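The first thing Sekar Liew wants to talk about is pillows. I had come with a page of questions about small bedrooms, and we didn't get to any of them for quite a while, as Sekar was already explaining why nothing on a bed should match.

"People buy a set," Sekar says, "and the set comes with two of everything in beige, and then they wonder why they never want to sit in there! A bed is the biggest thing in the room. It ought to be fun."

Sekar has been writing the Zumisska newsletter from a rented flat since October, and it now goes out to 1000 readers, most of them living in one or two rooms themselves. The bed comes up in almost every issue. It is the sofa, the place for folding washing and the spot where visitors end up with a cup of tea, so what goes on top of it matters a great deal.

Top of the list at the moment are quilted mats. Sekar loves them with a passion I have only ever heard people use for dogs. "They lie flat, you can shake them out of the window, and you don't need to wrestle with a cover. And the prints! I like a cream one with 福 all over it, big and small, every which way, in red and blue and green and pink. It's the character for good fortune. You see it on doors at New Year, but why should the door have all the luck?"

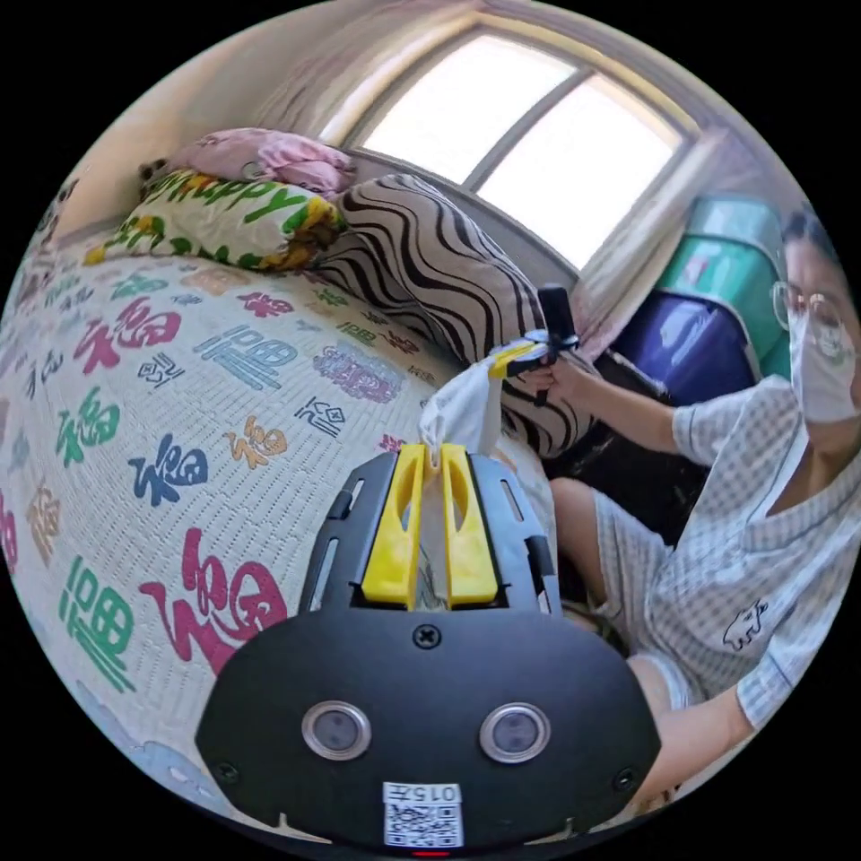
And the colours do half the work, Sekar goes on. Once there is red, orange and purple on the bed, you can put almost anything at the head of it. Zebra stripes are a favourite – "they go with everything, they're like a pair of jeans" – and so is a pillow with a cheerful word on it. Sekar would stop at 3 pillows, mind you, with the biggest one leaning so there's something to flop against.

I ask about looking after it all. The answer is quick: a soft cloth for the headboard, a proper shake for the mat every morning, and 30 degrees in the machine with nothing else in the drum. "Don't iron the stitching flat. All those tiny dots are the nicest bit to run your hand over."

We do get round to storage in the end (under the bed, shallow boxes, labels on the short side), but Sekar is soon back on fabric and has found a striped one to show me on the phone.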